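Tredix Replacement Finger Pads for Hand-Held Grippers

Supplier: Vandenberghe
Pack: 2 pads (one left, one right)
Price: $109.00 per pack, GST included
Availability: In stock, ships from Vastley

Overview

Tredix pads are consumable contact faces for two-finger hand-held grippers and for the matching robot-mounted end effectors. They are sold in pairs only. Fitting a new pad opposite a worn one changes the closing position and the grip symmetry, and voids the dimensional tolerance stated below.

The pads suit Vellura parallel-linkage fingers, both current and previous series. They do not fit Vellura fingers with moulded-in tips.

Specifications

Material: closed-cell elastomer, black
Mounting: adhesive backing with locating lip
Thickness tolerance within a pack: 0.2 mm
Colour options: black only
Storage: flat, in the supplied sleeve, out of direct sunlight
Shelf life: printed on the sleeve

Inspection and replacement practice

The following is the practice Vandenberghe recommends to sites that use hand-held grippers alongside automated cells. Where a site has its own maintenance procedure under its machinery risk assessment, that procedure takes precedence.

1. Inspect both pads before each shift and after any dropped or slipped load. Open the fingers fully, then close them slowly with nothing between the pads.

2. Check the inner faces and inner edges. Roughening confined to the surface is recorded and monitored. Missing pieces, lifted edges or hanging material are grounds for withdrawal.

3. Withdraw the tool by tagging it out. Do not trim a torn flap and return the tool to use. Trimming leaves an uneven contact face and removes the evidence needed for the wear record.

4. Replace both pads together. Clean off the old adhesive with isopropyl alcohol, allow the finger to dry, seat the locating lip and press for a full minute.

5. Check the linkage while the pads are off. Pivots should turn freely without side play. Grommets should sit square in their holes.

6. Re-zero the closing position and log the change against the tool number. On robot-mounted units, isolate the cell before reaching into the working envelope, and run the first cycles at reduced speed.

Crumbs of pad material on a work surface should be treated as a finding in food, pharmaceutical and optical work, and the area cleaned before work resumes.
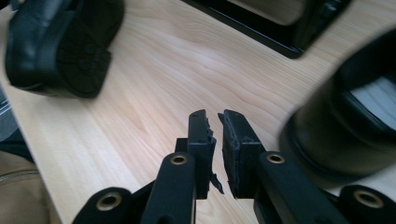
Torn inner edge and hanging flap on the left pad; right pad frayed along the facing edge. Replace as a pair.

Service life

Vandenberghe's bench rig reached 1,890 closures on smooth cartons before the first edge defect was logged. Sharp-edged, abrasive or oily parts shorten this considerably. The figure is a guide to stock levels and should not be used as an inspection interval.

Returns

Unopened packs may be returned within the period shown on the invoice. Packs with the adhesive liner removed cannot be accepted. For suspected material faults, keep both pads and quote the batch code on the sleeve.

Related items

Vellura parallel-linkage finger set
Tredix adhesive liner sheets
Tredix tag-out labels, roll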